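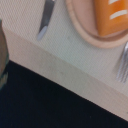 Surely you aren't going to stand up there and argue against dinner, came the first reply when the title of this talk went on the Faulkner library page.

Read that out as the opening line. Wait for the laugh if there is one. Then: no, I'm in favour of dinner. I have it most nights. What I'm against is the claim that's been bolted on to it.

Talk: What does the family dinner do?
Faulkner library, upstairs room
Saturday, February 13, 2021

1. The claim

Start with the version everyone has heard. Kids who eat dinner with their parents get better marks, stay off drugs, have bigger vocabularies, are less anxious, eat more greens. Say it quickly, all in a row, the way the magazines do.

Ask for a show of hands: who has been told this? By a school newsletter? By a relative? (Leave time. People like answering this one.)

Point to make: it's a lot of work for one meal. If a pill claimed all that we'd be suspicious of the pill.

Then the word "just". Just sit down together. Just turn off the telly. Anyone who has got a toddler and a teenager to the same table while the rice is still edible knows how much is hiding in that word.

2. The Likoton survey

Most of the local talk goes back to this one. It was in the paper in December, and the school in Skarkier put it in the newsletter the same week. Likoton asked 1586 parents how often the household ate dinner together and how their children were going at school. The ones who ate together more often said their kids were doing better.

I don't think anybody made that up. Likely it's what the forms said. But go slowly through what was asked.

Parents filled in both halves. If you're the sort of person who rounds up your dinners, you may also be the sort who rounds up your child's marks. I would round up both. Pause and admit that I did, when I tried the form on myself at the kitchen bench.

Nobody defined "together". Does it count if one parent is standing at the sink? If the eldest eats at five because of training and sits there scrolling at seven while the rest of us eat? What if it's toast?

And the form had no question on shift work. That's the big one and I want to spend time on it. A house where both adults are home at six, with someone there early enough to have started cooking, is a house with particular kinds of jobs in it. It probably has a bit more money, a shorter trip home and fewer people working Sundays. Every one of those could help a child at school with no dinner involved at all. Take the dinner away, leave the jobs, and see what happens to the marks. The survey can't tell us. It doesn't claim to, if you read the back pages. The newsletter did the claiming.

(If someone asks about the overseas studies: same trouble in a lot of them. The better ones follow the same kids over years and try to allow for income and so on, and the effect often shrinks when they do. Don't say it vanishes. I haven't read enough to say that.)

3. Who is selling it

Bultance. Hold up the flyer. They had a stack of these at the Skarkier shops and I took one.

Read the line in full: "Three nights a week at the table can change your child's future." Then turn it over and there's the price of the box, for 3 nights, as luck would have it.

Be fair here. The boxes are fine. I had one on a trial offer and the fish was good. But where does three come from? I wrote and asked. The answer thanked me for my interest in family wellbeing and gave me a code for 2 free desserts.
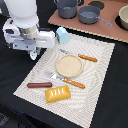
So I still don't know where three comes from. My guess is that someone tried four and people said it was too dear. If anyone in the room has seen a source for it, I would like to be sent it, and I'll say so at the next talk.

The other thing on the flyer is the photo of the family. All laughing, nobody reaching across for the sauce. Ask: when did you last laugh like that at a salad?

4. The good old days

Expect someone to bring this up, so get in first. "We always sat down together when I was a kid."

Some people did. My own memory is of sitting down, yes, and of not being allowed to talk during the news. I remember the clock over the fridge better than I remember any conversation. Whether that grew my vocabulary I couldn't tell you. It taught me the names of a few foreign ministers.

Plenty of kids in the past were fed early in the kitchen and sent out. Farm families ate when the work let them. Boarding schools had 200 children in a hall with one teacher on a platform, and people paid good money for that.

I'd be careful with this section. Memory is my evidence here and I've just spent ten minutes complaining about other people's.

5. What I think is left

Something probably is. A regular time when you're all in one place and can see each other's faces must be worth having. You notice who has gone quiet. You hear about the excursion form before the morning of the excursion.

But that could be breakfast. It could be the drive to netball, which in our house does most of the work, mainly for the reason that no one has to look at anyone. It could be washing up. I'd like to see a study of washing up, and I notice there's no company handing out flyers for it.

What bothers me is who gets the guilt. The nurse on lates reads that newsletter. So does the bloke who drives the bread truck and goes to bed at seven. They're told they're failing at a thing which may not do what it says, by a survey that forgot to ask what hours they worked. Say this plainly and don't get worked up. Last time I got worked up and lost my place.

6. Questions

Likely ones:

Should we stop, then? No. If you like it, keep on. If the table is a nightly battle, you have my permission to try something else, for what it's worth.

What about screens? Different talk. I don't have good numbers and I'm not going to pretend.

Did you ask your own kids? Yes. One said dinner was fine. The other asked if this meant they could eat in their room.

Chairs need to be stacked along the back wall before we leave. Handout with the Likoton questions is by the door, single-sided, so take one each.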